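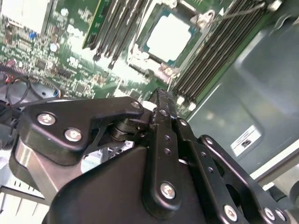
사용하지 않는 컴퓨터와 서버는 어디에 맡기면 되는가? 코보(Covo) 자원순환센터 1층 접수창구에서 개인과 기관 구분 없이 무상으로 접수한다.

코보 자원순환센터는 7월 17일(수) 전산장비 해체·재사용 사업의 상반기 실적을 발표하였다. 센터에 따르면 상반기에 접수된 데스크톱 컴퓨터와 서버는 모두 1,150대이며, 이 가운데 400대가 점검을 거쳐 재사용 대상으로 분류되었다. 나머지 장비에서는 메모리, 전원장치, 저장장치 등 부품 2,867점을 분리하여 보관 중이다.

해체 작업은 본체 덮개를 연 뒤 메인보드의 CPU와 메모리를 먼저 분리하고, 이어 드라이브 케이지와 배선을 정리하는 순서로 진행된다. CPU를 분리한 소켓은 핀 상태를 확인하여 메인보드의 재사용 여부를 판정하며, 판정 결과는 장비별 관리대장에 기록한다.

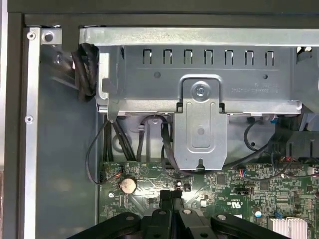

드라이브 케이지는 고정 나사의 규격이 제조사마다 달라 분리한 나사를 장비 번호와 함께 별도로 보관하도록 하고 있다. 저장장치는 데이터 삭제 절차를 마친 후에만 반출할 수 있으며, 삭제가 불가능한 저장장치는 파쇄 처리한다. 삭제 확인서는 접수 시 신청한 기관에 한하여 발급한다.

재사용 대상 장비의 정비는 협력업체인 톤드스카(Tondska)가, 금속류의 선별과 운반은 스투르쿠라(Sturkura)가 맡고 있다. 정비를 마친 장비는 오는 11월 관내 교육시설과 복지시설에 최대 131대까지 우선 보급될 예정이다.

보급을 희망하는 시설은 센터 민원실에서 신청서를 받아 작성한 뒤 시설 등록증 사본과 함께 제출하여야 한다. 모니터와 프린터는 이번 보급 품목에 포함되지 않는다.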